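Clear bins bring order to the drinks shelf at Agudelo Hall

19/10/2026

Anyone who has gone looking for a cold drink at an Agudelo Hall community night knows the old system. You opened the fridge, you moved the milk, you moved the other milk, and somewhere at the back, lying on its side behind a tub of dip, was a can of something you didn't really want. Those days are over, and what a difference a few clear plastic bins can make!

The hall's kitchen group has spent the past few weeks sorting out its drinks supply from top to bottom, and the new arrangement had its first proper run at last week's supper. Cans are now kept by kind in see-through bins with handle openings in the front, so they can be pulled out of the fridge, carried to the servery and slid back again at the end of the night. The idea is so simple that several people in the queue were heard planning to do the same thing at home.

Maribel Ñahui has looked after the supper roster for four years and has been wanting to tackle the fridge for most of them. She started by emptying the whole lot onto the kitchen bench one morning, along with the two cartons under the sink and whatever had been left in the cupboard beside the stage.

"I thought we were low on drinks," she said. "We had 100 cans. They were just in five different spots, and I kept buying more because I could never see them."

A few of those were well past their date and went down the sink, with the empties going into the recycling. The rest were wiped over, sorted and lined up, and it took most of the morning to agree on what belonged with what. Should the sugar-free ones sit with their full-sugar cousins, or have a spot of their own? Did iced tea count as a soft drink? (It does now.) In the end the group settled on colour as the main guide. Most regulars know their favourite by the look of the can long before they read the label, and the kids certainly do.

The colour rule has turned out to be the bit everyone loves. It makes restocking a pleasure, even for helpers who have never set foot in the kitchen before, and it means that a half-empty bin speaks for itself. When the orange ones are running down, you can tell from the doorway. There is no list on the fridge door any more, and no need for one.

Cristian Castaño, who runs the Monday-to-Friday homework group in the side room, was doubtful about giving up the old cardboard trays. They were free, after all, and there were always more of them. He came around the first time he carried a bin across the hall in one hand while holding the door with the other.

"The trays went soggy if you so much as looked at them," he said. "You'd get as far as the piano and the bottom would go. Now I grab it by the front and off I go. I'm completely sold."

The bins were paid for out of the proceeds of the winter book stall, which raised $550, an excellent result given the weather. Up to half of that had been set aside for kitchen bits and pieces, and there was enough left over for new tea towels, a decent can crusher for the recycling corner and a second thermometer for the fridge. The old one had been stuck on the same number for as long as anyone could remember.

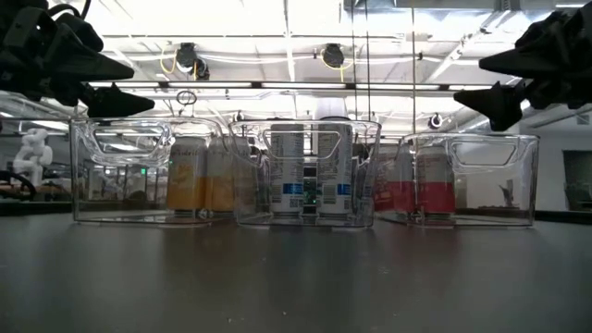
Sorted by colour: cans standing in their clear bins, with the tall slim ones in the middle.

A few tips from the kitchen for anyone inspired to have a go. Measure the shelf before you buy, and measure it with the fridge door shut as well as open – the first bin the group tried stuck out just far enough to stop the door sealing. Stand the cans upright so that nothing rolls. Leave a bit of space in each bin, too. A full one is surprisingly heavy, and it's much easier to drop in a new can when you're not trying to wedge it between its neighbours.

Tall cans deserve a bin to themselves. They were the troublemakers in the old fridge, forever tipping over and taking a row of shorter ones with them, and the group tried them in three different places before working out that they were happiest with their own kind. The bins also want a rinse in warm soapy water every so often. Soft drink dries sticky, and clear plastic shows every ring.

The pantry is next. Maribel has her eye on the shelf where the biscuits, the sugar and the paper cups all live in one enormous heap, and she is already collecting jars with good lids. Donations of clean jars are very welcome, the bigger the better, and can be left in the box inside the side door. Please soak the labels off first if you can. There is also talk of giving the cutlery drawer the same treatment, which would be a brave job. At last look it held 20 teaspoons, not one of which matched another, plus a bicycle key and the good scissors that had been missing since January.

The next community supper will be held at the usual time, with soup, bread rolls and whatever cake turns up. Cold drinks are a gold coin each, and the tin is on the servery beside the urn. Helpers are asked to put any leftover cans back in the bin they came from, and to take the empties straight out to the recycling corner on their way past.

If you'd like to join the pantry morning, put your name on the sheet in the foyer or have a word with Maribel after supper. Morning tea is provided, and you can choose your own drink.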